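Lahcen Ramadan
@lahcenramadan

I have been trying to set a table for vegetables. You would think this is the easy kind of guest.

Lahcen Ramadan
@lahcenramadan

Background: in July my sister handed down a stack of round plates from the El-Sayed place in Grorthorpe. Mixed colors, no two from the same decade. She said they were "fun." I have a white table with a history and very little fun in me, so we were all going to have to adjust.

Lahcen Ramadan
@lahcenramadan

The theory, which I read in a magazine at the dentist, is that you put each vegetable on the color opposite to it. Red on green, green on red. Purple goes on yellow. I do not own a yellow plate. The purple thing is an eggplant and it has been without a home since lunch.

Lahcen Ramadan
@lahcenramadan

Tried it on the red plate first. Looked like a bruise at a wedding.

Lahcen Ramadan
@lahcenramadan

Moved it to the dark green one and I hate to report that it's gorgeous. The stem goes with the plate and the rest of it just lies there shining like it paid for the room.

Lahcen Ramadan
@lahcenramadan

A tomato also wants to be on the green plate. According to the dentist magazine the tomato has the stronger claim. So now they're sharing, and an eggplant does not share. It goes down on the diagonal and everyone else gets a corner of a thing that has no corners.

Lahcen Ramadan
@lahcenramadan

Several of you have asked about the table. Yes, that's a stain. It was there when I bought the thing secondhand from Jodis for 85 dollars, and the man knocked off 2 more when I pointed at it. I have used Drudex on it. I have used baking soda, lemon, and a paste my aunt swears by. The stain has outlived all of us and it's a nice shade of beige now.

Lahcen Ramadan
@lahcenramadan

The scuffs are mine, though. I'll take the scuffs.

Lahcen Ramadan
@lahcenramadan

To the person who said "use a tablecloth": I had a tablecloth. It had lemons on it. You cannot put real produce on top of printed produce, it turns into an argument.

Lahcen Ramadan
@lahcenramadan

Second tomato update. It has a better stem than the first one, a proper green hat, and so far neither plate has won it over. I've left it on the bare table between them while I think. Tomatoes look fine on white. Most things do, that's the whole business model of white.

Lahcen Ramadan
@lahcenramadan

My last thread on plates got 2,278 views and one marriage proposal, from a man who wanted the gravy boat. I'm not expecting to do those numbers with an eggplant.

Lahcen Ramadan
@lahcenramadan

Anyway it's nearly six and all of this is supposed to become dinner. I'm leaning toward roasting the eggplant whole, with the tomatoes going in for the last part. That solves the color problem by making everything brown.

Lahcen Ramadan
@lahcenramadan

Green plate wins. The red one can hold the bread.
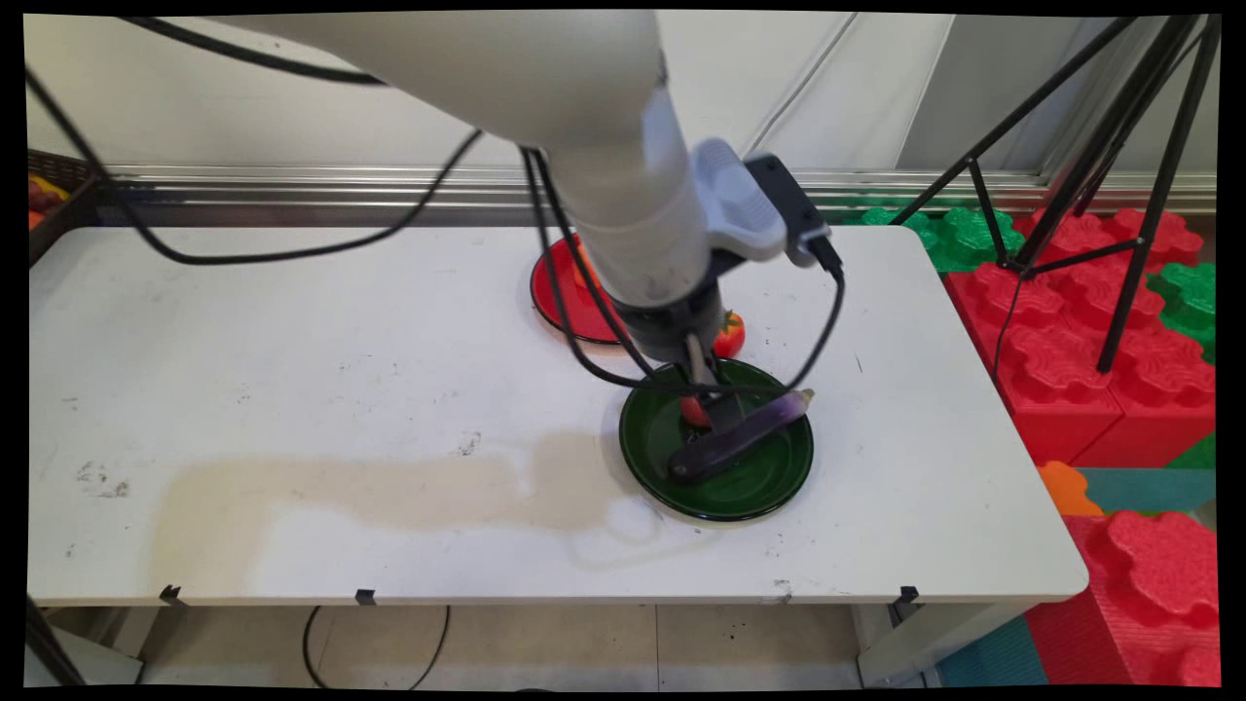
Aicha Salem
Prick the eggplant all over with a fork before you roast it whole. I skipped that once and was cleaning the oven until midnight. Also I'd take the red plate if it's ever up for adoption.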